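Robot arm takes shape at the Clakcombe workshop

20th September

A quick bit of news from our end of the building, as people keep stopping me in the corridor to ask how it's going. The arm is up and on its table! Some of you will remember me pinning a note to the board in March asking if anyone fancied helping to build a robot arm in the evenings, and I fully expected to end up doing it on my own with a flask of tea. Four of us signed up in the end, which is plenty when you only have one table and one decent set of screwdrivers between you.

We've named it Purkum. Lowri Pumphrey came up with that and won't say where she got it from, and by now it's on the biscuit tin and the sign-up sheet so there's no going back.

Money first, as that's what most people want to know. The wrist and gripper came second-hand from a chap over in Lougher who was clearing out his garage, and we paid £145 for the lot, with a carrier bag of spare screws thrown in (half of them the wrong size, but we've used plenty of the others). The controller is a Zolix board that Lowri had at home from an old job. Another £80 went on cable, a power supply and a proper emergency stop button, a big one you can thump with your fist. I've thumped it more than I'd like to admit.

The building part was lovely. The wiring was less lovely. We had the gripper on and off 18 times over the summer (there's a tally inside the cupboard door, if you want to check) and for a good while it would close nicely and then refuse to open again until you switched everything off and had a word with it. That was a loose connector. Then it was a different loose connector. Then Lowri redid the whole loom one evening while the rest of us were at the quiz, and it's behaved itself ever since, so I've stopped offering to help with electrics.

At the moment we're on the fiddly stage, getting the fingers set up so they meet where we want them to. There are slots in the side plates so you can shift things along a bit before you tighten the screws, and a tiny nudge at that end makes a surprising difference out at the tip. I do a quarter turn, Lowri looks at it from the other side and says "back a bit", and we go on like that until somebody wants a cup of tea.

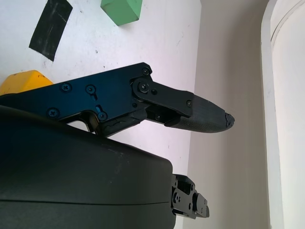 The job we've set ourselves is picking up coloured blocks and putting them down on a patch of tape, and if that sounds like something a toddler could manage, well, yes, my nephew came in and did it in no time at all. Purkum takes a good deal longer and sulks if the block is at an angle. Still, on our last evening it picked one up, carried it across and let go more or less where it was told, and the cheer must have carried right through to the pottery lot next door. Sorry, pottery lot.

Next up is teaching it to cope when the blocks aren't where it left them. Lowri has ideas about that involving a good deal of maths, and I have ideas involving a better table lamp, so we'll probably try the lamp first. I'd also like to tidy up the controls so that someone new can sit down and have a go without me hovering at their elbow.

If you'd like to see it, come along to any of the evening sessions and ask for me or Lowri. You don't need to know anything about robots (I didn't!) and under-16s are welcome with a grown-up. We're also after a second set of small crosshead screwdrivers, so if you've got some at the back of a drawer, bring them with you.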